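Notebook, brick station, 2018-03-19

Second week of collecting on the bricks. Entry by me, corrections welcome in the margin.

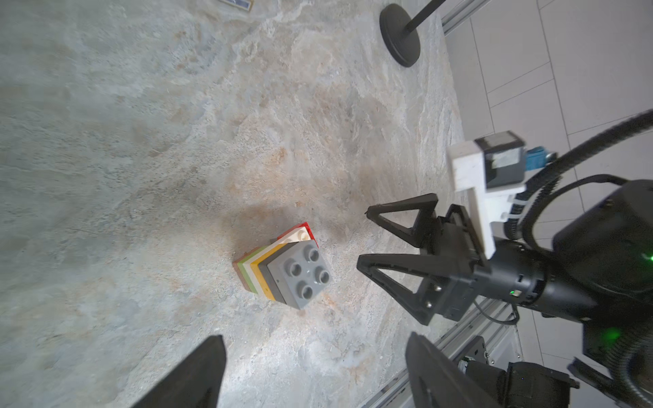 I still don't believe the number on the whiteboard. It says 783 episodes, and I went through the folder this morning expecting to agree with it. The files are all there. What I dispute is the word "episodes." A good part of them are the same reach done over and over by the same person in the same mood, and I'm not sure a model gets much more out of the last hundred than it got out of the first ten.

Areti thinks I'm being difficult. Her argument is that repetition is fine, the small differences in hand motion are the point, and we can thin the set later if it bothers me. My argument is that "later" has a poor record in this lab. We said we would thin the Drimine set too, and it went to training whole, with the double grasps still in it.

So, what we did today.

Morning: checked both arms against the leaders. Left was fine. Right closes a touch late at the end of its travel, same as Friday. I don't think it's the fingers. Swapped the finger pair anyway to rule it out, no change, swapped back. Could be the servo horn, could be the calibration file from before the rail was moved. Areti re-ran the calibration and says it's better. I watched her close it on a single brick a few times and would call it the same. Left it.

Wrist camera: wiggled the connector with the stream up and couldn't make it drop. Last week it dropped three times in one afternoon, so I don't count this as fixed. If it goes again, write down the episode number when it happens, please, not at the end of the day from memory.

Then the task itself. The Erkura protocol sheet says "pick up the stack, hold, place, release." It doesn't say which way the stack lies or where along it to grab, and the operators have been filling that in for themselves. I grab near the middle. Areti grabs at whichever end is closer to the hand. Neither of us is wrong by the sheet. But if you mix our episodes without a label saying who drove, you get two different policies averaged into one, and I'd bet on the averaged one reaching for a spot neither of us would choose. She says the network will sort it out. Maybe. I've heard that about other networks.

We settled on a small test instead of arguing through lunch. Stack of 6 bricks, on its side, 60 episodes, angle changed by hand before each one. Half grabbed at the middle, half at the end, and the grab point written in the episode notes. I drove the first half, then we traded. It went slower than planned because changing the angle "by hand" turns out to mean the same four angles unless you make yourself think about it. I looked back over my own first batch and it is embarrassingly tidy. Tomorrow I'll print a list of random angles and follow it, even when it gives me something awkward.

Failures. We threw out 2 episodes, both mine, both for letting the stack roll off the fingertips before the hold. On reflection I want those back. They're in the trash folder on the collection machine, so don't empty it. If every bad grasp gets deleted, the model never sees a stack that is half out of the hand, and then we act surprised on test day when it has no idea what to do with one. I'd move them to a folder called "slips" and decide at the end of the month. Areti agrees with this one, for the record.

Lighting. Blinds were open until after lunch, and the shadows on the stone top moved a lot between the first batch and the second. I was going to complain, then thought it might be the only real variety in the whole day's data. Leave the blinds alone but log open or closed.

The Fetby people want the set by the first week of April. They asked for "a thousand clean demonstrations," and I'd like somebody to ask them what clean means before we spend another week making them. If it means no failures, see above. If it means the timestamps line up between the wrist stream and the joint log, then we have a different job, and I haven't seen anyone check that since the Mitsotakis-Vlachou visit. I pulled a handful at random this afternoon and the streams looked aligned by eye. By eye isn't a measurement — I'll write the script.

One thing I'll concede. The soft fingers are better on these bricks than the flat ones we had before. They give a little and the stack seats itself, where the old pair would pinch a corner and spin it. I was against the change and I'd keep them now. Whether that makes the data better or only makes the operators look better, I can't say yet.

To do:
Angle list, printed, taped by the leader arms.
Grab point added to the episode form as a required field.
Operator initials, same.
Slips folder.
Alignment script, me.
Right gripper: old calibration file versus today's, compare the closing offsets.
Ask Fetby what clean means. Areti to write, I'd be rude.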